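Keeping the Grain: A Conversation with Edeltraud Sperling

When Edeltraud Sperling took charge of the furniture care program at the Jestcombe Institute, the collection held 299 tables, most of them in storage and few of them in a condition to be shown. The program now looks after 2,354 pieces of household furniture, and it answers questions from owners across the region. Ms. Sperling received us in her office on the second floor in August, shortly before nine in the morning, and spoke for most of two hours about wood, wear and the limits of repair.

She began with a subject that takes up much of her correspondence. "People write to ask how they can make an old table look new," she said. "I reply with questions of my own. What is the finish? Where does the table stand? Who eats at it? Until I have those answers, I do not recommend so much as a damp cloth."

The Institute advises owners to learn the surface before they treat it. Ms. Sperling encourages them to look at a tabletop in daylight, from a low angle, and to follow the lines of the grain from one end to the other. Any later work, including dusting, should follow the same direction.
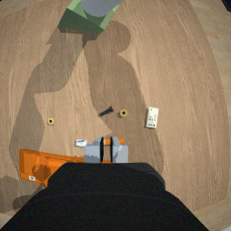
Light tan woodgrain with long, wavy streaks.

Asked about the most common damage she sees, Ms. Sperling named heat and sunlight ahead of scratches. A white ring left by a hot dish is often confined to the finish and can be reduced with patience. Fading is another matter. "Once the color has gone from the wood, we can imitate it, but we cannot bring it back," she said. "I would move the table before I would stain it."

Her own training was practical. She spent six years in the workshop at Gallagher, where she repaired dining chairs, and later joined the restoration department at Binari. The first of those posts taught her speed, she said, and the second taught her to write things down. Every piece in the Jestcombe collection has a written record of past treatments, and the oldest of these records fills 63 pages. It concerns a kitchen table that was sanded, varnished, stripped and waxed by four generations of one family.

The program also gives advice on rooms. Wood takes up moisture from the air and gives it off again, and a heated room in winter can open a joint that has held for decades. Ms. Sperling recommends a steady level of humidity and a good distance from radiators. Floors and furniture respond to the same air, she noted, and gaps between floorboards are often the first sign that a table in the same room is drying out.

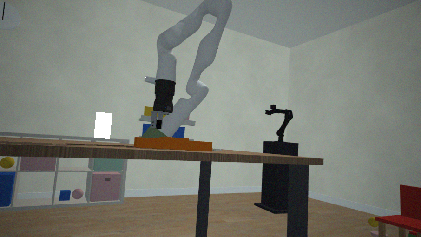
Wooden table and light brown plank floor.

On the subject of products, she was careful. The Institute does not endorse any brand, and its own tests are limited to plain waxes and a small number of oils. Silicone sprays are discouraged throughout the collection. "They give a shine on the first day," Ms. Sperling said, "and they make trouble for whoever has to refinish the piece later."

Last year the program received the Gakwood bequest, which added more than 2,000 sheets of drawings and shop notes to its library. Cataloging is under way. Ms. Sperling expects the notes on table construction to be of the greatest use, as many of them record how boards were matched and how the tops were fixed to allow for movement.
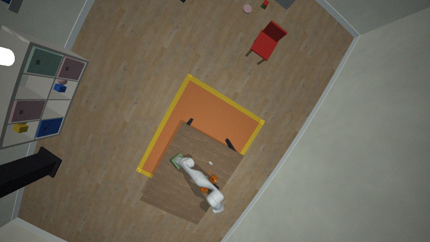 A rectangular wooden table, seen from directly above.

We asked whether she keeps old furniture at home. She does - a writing desk and two benches, all in daily use. The desk has an ink stain near the left corner that she has no plans to remove. "It was there when I bought it," she said. "I put the lamp next to it."

The furniture care program accepts written inquiries throughout the year. Owners are asked to state the age of the piece, if known, and to list any polish or oil applied to it in the past.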